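How to Clean and Condition a Pebbled Leather Wallet

I love this job. It takes over an hour if you count the drying, but the hands-on part is short, and a tired wallet gets its depth back in a way that still makes me grin every time!
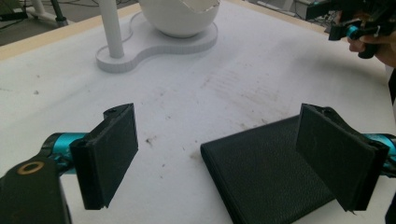
What you need

Two soft cotton cloths (old T-shirts are perfect)
A soft toothbrush you've retired from teeth
A little saddle soap
Leather conditioner, neutral or black
A plain table you can wipe down afterward

Pebbled leather is forgiving stuff. The grain hides small scratches beautifully, but it also holds on to lint and pocket dust, so most of the work is getting down between the bumps.

Step 1: Empty it completely

Cards, cash, receipts, the punch card from the sandwich place, everything. Run a finger into each slot. My friend Yeshi Hadgu found 11 old receipts in hers and the wallet closed flat again before we'd even opened the soap.

Step 2: Brush it dry

Fold the wallet shut and brush the outside in small circles. Go gently along the stitching, with the bristles following the thread. Then open it up and do the fold, where grit loves to collect.

Step 3: Wash lightly

Dampen a cloth, wring it out hard, and pick up a tiny bit of soap. Work one panel at a time with light pressure. You want the leather barely damp, so if you see beads of water, blot them right away. Wipe off the soap with a clean damp corner of the cloth.

Step 4: Let it dry

Leave it open on the table for 70 minutes, away from heaters and sunny windows. Flip it once partway through. A hair dryer is tempting (I know!) but it can leave the leather stiff.

Step 5: Condition

Try a dot of conditioner inside first and check the color. If you're happy, rub a pea-sized amount into the outside, using your fingertip wrapped in cloth so it gets into the grain. Thin coats are the way to go. Wait ten minutes, then buff with the dry cloth until nothing comes off.

Step 6: Reload

Put back only what you use each week. I do mine on a Sunday evening and it's ready for the morning.

How often?

Every 6 months is plenty for a wallet that lives in a pocket. In between, a quick dry brush is all it needs.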